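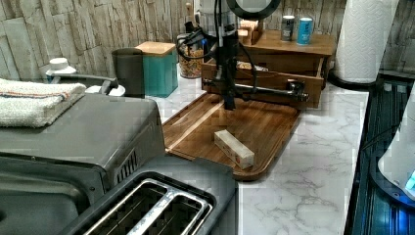 カウンターの上、7月の状態。盆、小引き出し、缶あれこれ。

読了時間:5分

「カウンターに物を置かない暮らし」という言葉を、私はあまり信用していない。

何も置いていない台所の写真はたしかにきれいだ。でも、あの家の人たちは朝のシリアルをどこから出してくるのだろう。毎朝、吊り戸棚の上段に手を伸ばし、袋の口のクリップを外し、また留めて戻しているのか。私は三日でやめる。実際、去年の夏に三日でやめた。

というわけで、うちは出しっぱなしである。白い大理石模様のカウンターの奥に、缶と瓶と木の小引き出しが並んでいる。壁のタイルがベージュと灰色の石調で、それだけで十分にぎやかなのに、その前にさらに物がある。片付けの本の著者が見たら眉をひそめるだろうが、著者がうちの朝食を作ってくれるわけではない。

今回、少しだけ見直しをした。きっかけは友人のシグネ(Signe Myklebust)で、彼女は最近「ユッローラ(Jullora)」という片付けの通信講座に入れ込んでいる。全12回。そのうち4回分の資料を見せてもらった。感想を一言で書くと、4回かけて言うほどのことは書いていなかった。

中でも引っかかったのが「トレイに載せれば、散らかりは風景になる」という一文だ。

ならないと思う。散らかったものを盆に載せたら、散らかった盆ができるだけだろう。そう思いつつ、押し入れに木の盆が一枚あったので、文句を言う前に試すことにした。縁が少し立った長方形で、こっくりした茶色、左のほうに明るい木目が斜めに一本走っている。この木目はわりと好きだ。客が来たときに使うつもりで買って、客が来てもほとんど使わなかった。

二週間やってみた結果。

まず、盆の上に物を溜めない、という点では効果があった。ただし盆の力かどうかは怪しい。木目が気に入っているので隠したくない、という私の都合のほうが大きい気がする。写真の日も、載っているのは小さな箱ひとつだ。クリーム色と白の、斜めに置いたままのあれ。まっすぐに直す気にもならなかったが、ひとつなら斜めでも気にならない。そこは認める。

一方で、拭き掃除は面倒になった。持ち上げて、下を拭いて、戻す。講座の資料には「トレイごと持ち上げれば一瞬で拭けます」とある。一瞬ではない。両手がふさがるので、盆をどこかに置く必要があり、その「どこか」がカウンターなのだ。誰か資料を書く前に一度やってみてほしい。

次に小引き出し。これは茶色い木製の小さなもので、細々したものをまとめて入れてある。資料によれば「引き出しの中を仕切り、すべての物に住所を」。こういう「住所」という言い方がどうも苦手だ。輪ゴムに住所はいらない。開ければ見えるし、見えれば取れる。うちの前の引き出しはたいてい開いたままで、閉めるのは人が来る日だけである。

引き出しの上には缶をふたつ。灰色のと、それより背の高い水色の。これも「高さをそろえましょう」と書かれていたが、そろえなかった。高さが違うから、ラベルを読まずに手が伸びる。同じ形の容器をずらりと並べた台所を見るたび、あの人たちは塩と砂糖を間違えないのかと心配になる。リンドホルム(Lindholm)という雑貨店の店主に以前そう言ったら、だからラベルも一緒に買うんですよ、と返された。商売がうまい。

逆に、疑っていたのに手放せなくなったのが透明な瓶だ。シリアルを入れている。中身が見えると減り具合がわかる、という説明を私は鼻で笑っていた。袋だって持てば重さでわかるだろう、と。ところが袋のころは、持ってみることをしないまま切らしていた。瓶にしてからは切らしていない。まだ二週間なので、結論は保留にしておく。湿気のこともある。梅雨の間にどうなるか、もう少し見ないと何とも言えない。

木の蓋がついた青緑の四角い缶は、見た目で買ったものだ。使い勝手は普通。蓋の木の色が盆や引き出しと合っているような、合っていないような。「素材をそろえると統一感が出る」らしいが、木にもいろいろあって、明るい木と濃い木を並べても、私の目には単に木がふたつあるようにしか見えない。

そんなわけで、講座については勧めもしないし止めもしない。シグネは楽しそうだし、彼女の台所はもともと片付いていた。もともと片付いている人が受けると満足度が高い、という類のものではないかと疑っている。

盆は当面このまま置く。次は戸棚の下段をやる予定で、何年も開けていない保存容器の山がある。蓋と本体の数が合わないことだけは、開けなくてもわかっている。

コメント(4)

Wenche
トレイの下を拭く話、うなずきました。うちは面倒で拭かなくなり、先月トレイの下から乾いたパスタが出てきました。

Martti Laitinen
高さの違う缶に賛成です。同じ容器でそろえた結果、コーヒーに片栗粉を入れたことがあります。とろみがつきました。

Signe
資料の残りの8回も読んでから書いてください(笑) 仕切りの回は本当にいいんですよ。

Ylva V.
シリアルの瓶、乾燥剤は入れていますか? うちは入れても梅雨はだめでした。秋に続報をお願いします。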